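Femberg 900 Height-Adjustable Table
Set-Up Guide, Section 2: First Power-Up, Leveling and Cables

Revised October 8, 2022

By now you should have the legs bolted to the crossbar, the top screwed down, and the whole thing standing on its own feet. If any of that hasn't happened yet, go back to Section 1 and finish it first. If it has, great, because this is the part where your table starts to move! Clear the space around it, put the screwdriver where you can find it again (you'll want it for the cable tray), and keep the bag of spare parts nearby.

What you need for this section

The control box, the handset and the power cord
The Trollach cable tray and its four short screws
A packet of hook-and-loop straps
A bubble level, or a phone with a level app
A pencil

Placing the table

1. Get a helper and lift the table into its final spot. Lift by the crossbar, never by the top.

2. Leave a hand's width between the back edge and the wall. Window sills, radiators and picture frames all need to be checked at the table's full height as well as where it stands now, so hold a tape measure up and have a look before you plug anything in.

3. Turn each foot down by hand until it touches the floor. Carpet will squash under the weight over the first few days, and you may have to come back and give the feet another turn.

CAUTION: Do not drag the table. The feet are threaded, and a sideways pull can bend the thread inside the leg. A bent foot will turn stiffly or not at all.

Connecting the control box

1. Lie on your back under the table (a folded towel makes this a lot nicer) and slide the control box onto its bracket until it clicks.

2. Plug the left leg into the socket marked L and the right leg into the socket marked R. The plugs go in one way only. If one won't seat, flip it over and try again without forcing it.

3. Plug the handset into the small socket at the end of the box.

4. Plug in the power cord last of all. The handset shows two dashes and gives one beep.

Note: Tables bought with the Alemneh quiet-drive legs beep twice. Everything else in this guide applies to them in the same way.

The first reset

A new table doesn't know where its legs are, and it will not rise until you've shown it. The reset is easy and kind of fun to watch.

1. Take everything off the top and make sure there's nothing underneath — bins, bags, chair arms, the cat.

2. Press and hold the down button. The legs sink slowly, stop, and then come back up by a tiny amount.

3. Keep holding until the dashes turn into a number. Let go.

4. Press up and ride the table all the way to the top, then all the way back down. Listen as it goes. A low, steady hum is right. A click at the very start of each move is also normal.

If the number never appears, unplug the power cord, wait 30 seconds, and start again at step 1 of this reset. Still no luck? Check the leg plugs. A plug that is almost in will often pass the beep test and then fail the reset.

CAUTION: Keep hands and feet clear of the crossbar while the legs are moving. The anti-collision sensor stops the table when it meets something solid, but it's a backup and it can be slow to notice soft things such as cushions or sleeves.

Leveling the top

Do this after the reset, with the table at its lowest point.

1. Set the level along the front edge and look at the bubble. Turn the feet on the lower side a half turn at a time until the bubble is centered.

2. Move the level so that it runs front to back and do the same again.

3. Go back to the front edge for one more check. The second adjustment nearly always upsets the first by a hair.

4. Raise the table to your usual working height and press down gently on each corner. You're feeling for a rock, the kind you get with a restaurant table. If you find one, lower the table and bring down the foot diagonally opposite the corner that dips.

A level table is worth the fuss. Pens stay put, your monitor arm stops drifting, and the legs share the load evenly, so the motors have an easier life.

How much can it hold?

The frame is rated for 171 pounds, spread over the top. That figure includes anything clamped to the edge, so count your lamp, your monitor arms and whatever else you've bolted on. Put heavy items over the legs and leave the middle for light ones. Never sit or stand on the table, even for a second to change a bulb. Once your gear is on it, run the table up and down one full time with a hand near the handset and your eyes on the back edge, where most snags happen.
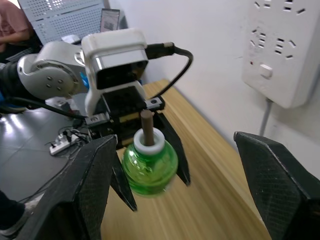 CABLES AND EDGES

Some gear has its cable plugged into the back and looping down over the table edge, like the black one in the photo. On a table that moves, every cable that crosses an edge has to have enough slack for the highest position you'll ever use, and that means planning the run before you strap anything down. It takes a little patience the first time and then you can forget it for years.

1. Raise the table to its full height. Always do your cable work from up here! A cable that reaches at the top will reach everywhere.

2. Hold the Trollach tray against the underside, with the open side toward the back, and mark the four screw holes in pencil. Drive the short screws by hand. The long ones left over from Section 1 will come through the top.

3. Lay your power strip in the tray and plug everything into it, so that only one cord has to travel from the table to the wall.

4. Bring each cable over the back edge in a gentle curve and down into the tray. No tight corners, please. Leave a loop the size of a saucer behind any device that you like to turn or slide around.

5. Strap cables together loosely. You should be able to wiggle a finger under every strap.

6. Run the single wall cord down the inside of one leg, strap it near the top only, and let the rest hang free.

7. Lower the table slowly and watch that cord. It should fold to the side and stay out from under the feet. If it bunches up against the crossbar, move the strap to the other leg and try again.

CAUTION: A cord pulled tight can come halfway out of its socket and overheat. If you see a straight, stretched cord at any height, stop, lower the table, and give it more slack.

Note: The Cadusetti edge grommet is sold separately and drops into the round cutout at the back of the top, if yours has one. It keeps cables off the edge completely and looks very tidy. Fit it with the brush side facing up.

Saving your heights

The handset has two memory buttons, and they're the best thing about the table.

1. Sit down in your usual chair, in your usual shoes, and move the table until your elbows rest at a right angle.

2. Press S, then 1. The handset beeps to confirm.

3. Stand up, find the height that feels right, and press S, then 2.

From now on, hold 1 or 2 and the table goes there by itself. Release the button at any time and it stops. Expect to fiddle with both heights during the first week — most people set their standing height too high — and save over them as often as you like.

To lock the handset, hold S until a small padlock shows on the display. Hold it again to unlock.

Continue to Section 3 for care, cleaning and error codes.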